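# Late grasp closure

**Late grasp closure** (also *closure lag fault* or, informally, *late pinch*) is a fault in robotic handling in which the fingers of a gripper close after the arm has already begun its lifting movement. The fingers then meet above the object, or catch only its uppermost part. The fault is most often met in the handling of cloth, where a correct grasp depends on the fingers pressing lightly into the material before they come together. It is a fault of timing: the target has been correctly found and the arm has reached it, but the two movements that make up the grasp are carried out in the wrong order or with too much overlap.

The term was brought into use by Mahlet Adugna and Rafail Chrysikopoulos in their work on the Tikham household handling trials, and was later taken up in the service notes of the gripper maker Peltico.

## Description

A two-finger grasp of a cloth has four stages: approach, contact, closure and lift. In most control programs each stage is started by a signal that the one before it is complete. Contact is reported by a rise in motor current or by a force sensor at the wrist. Closure is reported by the finger position, or by a stall of the finger motor when something solid is held.

Late grasp closure occurs when the lift is started by anything other than a true report of closure. The commonest case is a fixed delay. The program sends the close command, waits a set number of milliseconds, and lifts. If the fingers start late, or move slowly, the delay runs out before they have met. In the Tikham trials the delay was 44 milliseconds, a value carried over from a stiffer and lighter gripper used in earlier bench work.

A second form is found in systems driven by learned policies, where no stages are written out at all. The policy gives a stream of target positions for the arm and the fingers together, and the two are followed by separate controllers. If the finger controller lags behind the arm controller, the movements drift apart even though they were issued in step.

## Effects

With rigid objects the fault usually gives a plain miss or a dropped part. With cloth the results are more varied, and some are harder to detect:

- **Empty lift.** The fingers close on air. The position sensor reads fully closed, and a simple check will catch the error.
- **Skim grasp.** A thin fold is held by the fingertips. The item is raised and then slips out, often during the sideways move that follows.
- **Drag.** One finger catches the cloth before closure and pulls it along the surface. The item ends up in a new place, and the position stored by the planner is no longer valid.
- **Cover pick-up.** The fingers take hold of the surface beneath the item as well as the item itself.

The last of these is the main safety concern. On a table the fingers cannot grip what lies underneath. On upholstery they can, and a loose seat cover may be pinched together with a towel or garment. The arm then pulls against the weight of the furniture until a force limit is reached. Where the limit has been set high, seams may be torn and the finger mounts strained. 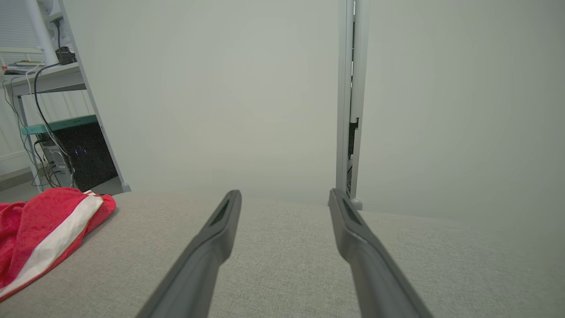 Soft seating also makes the fault harder to diagnose. A cushion gives way under the fingertips, so the rise in motor current at contact is slow and shallow, and the moment at which contact is declared varies from one attempt to the next. Chrysikopoulos noted that a closure delay which looked safe on a hard bench had no margin left on a padded seat, where the arm was also being pushed upwards by the cushion as it began to lift.

## Causes

The following causes have been recorded, alone or together:

1. A fixed delay set for a different gripper, and not measured again after a change of fingers.
2. Finger commands sent over a slower link than arm commands. In the Tikham equipment the arm was served every 2 milliseconds and the gripper every 15.
3. Wear or dirt in the finger drive, which raises friction at the start of the movement. Lint from cloth handling is a common source.
4. A wide opening before the grasp. The further the fingers have to travel, the later they meet.
5. Low supply voltage at the gripper when several joints accelerate at the same time.

The fourth cause was for some time overlooked. Operators tended to open the fingers fully before each approach in order to avoid touching the cloth too early, and this used up nearly all of the delay in travel alone.

## The Tikham trials

The fault was studied in most detail during the Tikham trials, in which mobile arms were set to clear clothing and towels from sofas and chairs in furnished rooms. The arms were supplied by Hudec and the grippers by Peltico. Early failures were put down to vision errors, and a good deal of work went into the detection of cloth edges before the timing was looked at.

In April, Vlasta Polák compared the joint records with the finger records and found that the two used different clocks. Once the clocks had been brought together, it could be seen that the arm had begun to rise before closure in 12 of the failed attempts first examined. Adelino Aguiar repeated the comparison on a second arm of the same type and found the same order of events, which ruled out a defect in a single gripper.

One attempt ended in damage. The fingers closed on a seat cover, the force limit did not act until the arm had lifted the front of the cushion, and a finger mount cracked. The arm was stopped by its operator. No injury was reported, but the trials were halted until the force limit had been lowered and tested again.

## Detection

The fault can be found by recording the height of the wrist and the distance between the fingers against one clock. In a sound grasp the finger distance settles before the wrist height changes. Any overlap between the two curves should be treated as a fault, even if the item was picked up.

A wrist camera is of some help, but its frame rate is usually too low to fix the order of events. Motor current is a better guide — provided that friction in the finger drive has been measured beforehand.

## Prevention

The usual remedy is to replace the fixed delay with a condition: the arm may not lift until the finger motor has stalled or the fingers have stopped moving. Peltico added such a hold to its gripper firmware, with a time-out of 2000 milliseconds, after which the fingers open and the attempt is given up.

Prasetyo Tjoa has criticised this approach for learned policies, on the ground that a hold placed between the policy and the arm changes the movement the policy was trained on. His group at Plitness instead slowed the arm commands to match the gripper link and collected new training data at the lower rate. Grasps took longer but the overlap was removed.

Other measures in use include a narrower opening before the grasp, a lower force limit during the first part of the lift, and regular cleaning of the finger drive. A short upward test movement, followed by a second check of finger position, is also used on upholstery. It does not prevent the fault, but it limits the load on the cover if one has been caught.

## See also

- Grasp slip
- Clock drift
- Force limiting
- Handling of deformable objects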